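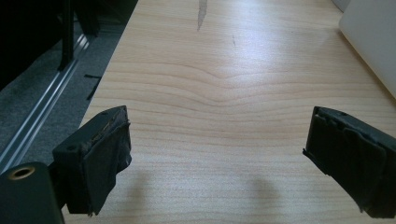
In my second year in this country I bought life insurance, and in December I finally read the whole contract. I want to write down what I learned, for other people who also read English slowly.

I teach chemistry at the evening school in Gremitz. Before that I taught in Jondomitz, where the school gave all teachers a small group policy and I never had to think about it. When I changed schools, the policy ended on the last day of my employment. I had 60 days to convert it into a policy of my own. I did not know this. The letter came to my old apartment, and when I got it the 60 days were over.

So I went to an agency called Deng, above the pharmacy on the main street. The man there was patient with me. He asked what I owe, who lives from my salary and how many years until my daughter finishes school. After this he drew two lines on a sheet of paper, one for term insurance and one for whole life. The term line was short and cheap. The whole life line went to the end of the paper.

He recommended whole life, and I signed it. I was a little bit ashamed to ask so many questions, and he had already spent a long time with me.

The yearly premium was 3315 dollars. For a teacher with evening classes this is a lot of money. I paid it for 2 years, and then I wanted to know how much cash value I had. I expected maybe half. It was much less than 2000, and if I canceled, there was also a surrender charge. All of this is written in the contract, on a page with a table which I had taken for decoration.

I am not angry with the agency. The table was there and I had signed under it. But I think I should have asked him to put his finger on the number for year one, year two and year five, and to wait while I wrote them down in my own language.

Now I have a term policy from Zorkari, until my daughter is grown. I waited to cancel the old one until the new one was approved in writing. A colleague told me to do it in this order and I am thankful, as the medical questions took longer than I thought. They wanted a letter from my doctor about an operation I had as a student, and the hospital answers only by mail.

One word still gives me trouble. "Beneficiary" I can say, but "contingent beneficiary" I had to look up two times. It is the person who receives the money if the first person cannot. On my old form this line was blank. On the new one I wrote my sister, and I sent her a copy of the first page.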